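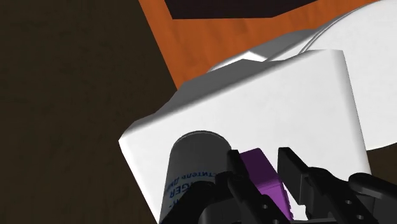 Raymonde Doucette replied that the lights over Melent were older than any of the books that mention them, and that doubters should come and stand on the causeway in September.

The Melent lights are a reported ghost light in the salt marsh east of the village of Melent. Tradition holds that a pale flame, sometimes two, moves along the old causeway before a death in one of the fishing families. Doucette's remark was printed in the parish newsletter after Clifford Friesen had questioned the story there.

Origins

Local guides call the legend ancient. The earliest account Friesen could find is a travel sketch by Lorne Bergeron, who walked the marsh for 5 days and saw nothing himself. He had the tale from an innkeeper at Andach. Bergeron gives no names and no dates, and his flame is a warning of bad weather. The link with death first appears in a later booklet by Annick Cormier, who cites "the old people" and nothing else.

Sightings

Cormier's booklet claims 430 sightings. It lists nineteen, and several of these seem to be the same evening told by different members of one household. Friesen compared the listed nights with the burial register, which holds 1,122 entries for the period, and noted that in a register of that size a death can be found close to almost any date.

Explanations

Marsh gas is the usual suggestion, though it has never been shown to burn here. Yiran Wan favours car headlamps on the Getunent road, which bends towards the marsh - a fair fit for the modern reports, but no help with Bergeron's innkeeper. Believers reply that the flame was known before the road. So far they have offered no written record of it.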